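September, early evening

Walked out to Dakircombe again after work. The bus put me down at the chapel just before five and I went up the lane the long way, past the allotments, because the short path is still shut where the bank came down. Blackberries mostly over on the sunny side. Plenty left under the ash trees, small and sharp. I had only the one tub with me and filled it before I got to the top gate, then ate what I couldn't carry.

The spring at the trough was running thinly. I put the jug under it and timed it, as I have since the spring before last, and it took 81 seconds to fill. In June it was nearer half that. The moss on the left side of the stone has gone brown and comes away if you rub it. No newts that I could see, though I didn't lift anything. The cattle had been down since my last visit and the mud had set hard round their feet marks, so I had to go in sideways to reach the pipe.

I've been reading the old parish copy of the walking guide in the evenings and it gives the trough as 615 feet up. My map puts the nearest contour lower than that. I suspect whoever wrote the guide took the figure from the top gate and let it stand for the whole field. It matters a little to me, as I have been writing 615 at the head of every page in the notebook and would now have to go back and alter them. I'll leave it for the winter.

Met a couple with a spaniel at the stile who wanted to know if they could get through to the reservoir. I said yes but not in those shoes. They went anyway. The dog had a drink from the trough, a long one, and I waited until it had finished to do a second timing, which came out the same as the first give or take a second.
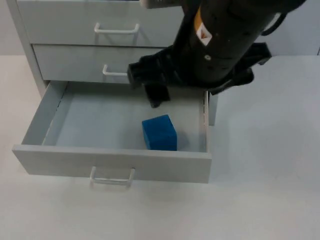 The farm has cut the top hedge already, and hard. All the hips are gone from the stretch by the water tank. I know they have to get it done while the ground will bear the tractor but it leaves that corner very bare and the wind comes straight through. I sat down behind the wall instead to have my sandwich. Cheese and the last of the green tomato chutney, which has improved since July. It was too sweet when I opened it.

Went on as far as the second spring, the one marked Demchenko's Well on the hand-drawn map. It isn't on the printed ones. The stone lid had shifted again and I pushed it back over as well as I could with my foot. Water standing a hand's depth below the rim, clear, with some leaves. I couldn't smell anything. I didn't take a bottle of it this time as the last one is still on the kitchen windowsill with nothing done about it.

My left boot is letting in. I thought it was the tongue but it is the seam above the little toe, so that will be the end of them. I bought them in 2000 and they have been resoled twice, so I can't complain. The Fliner pair I tried on in town were comfortable enough but stiff at the ankle, and I'd want them broken in before the wet weather starts. I might go back and try the half size up with the thick socks.

Came down by the wood in the end. It was darker in there than I'd allowed for and I was slow over the roots. A tawny owl started up near the bottom and another answered from across the valley – the first I've heard this autumn. Also a good many crane flies, all along the wet edge by the alders. The stream under the footbridge was low enough to cross on the stones, so I did, and got the boot wet again.

Missed the bus by a minute or two and had to wait for the next. Ate more blackberries. Rain forecast overnight and for most of tomorrow, which would be the first proper rain in 3 weeks. I'd like to get back up within a day or so of it stopping, to see how quickly the trough picks up. Last year it took much longer than I expected, and the well hardly moved at all.

Home at ten to eight. Weighed the blackberries but forgot to take off the tub, so no figure for those. Half went in the freezer and the rest in a pan with the two soft apples. Notebook written up, boots stuffed with newspaper by the back door. Need a new pencil, and to ring about the gutter.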